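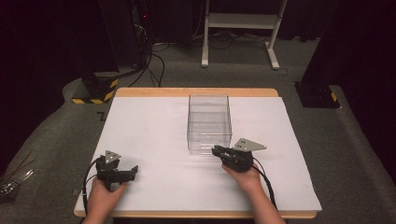
December 5, 2021 - clear box, hand-held grippers

Fletik set now at 3,063 demos, 1,526 of them with the clear box. Retrained overnight, Clitell policy, same seed as October.

Result: 8 misses on the box, nearly all at the near right corner. Depth is junk on the walls, so wrist view only. Left side fine.

Tried 2 approach angles, shallow one better. Need to recheck teh plate offset on the right gripper before more runs. Cable drag too?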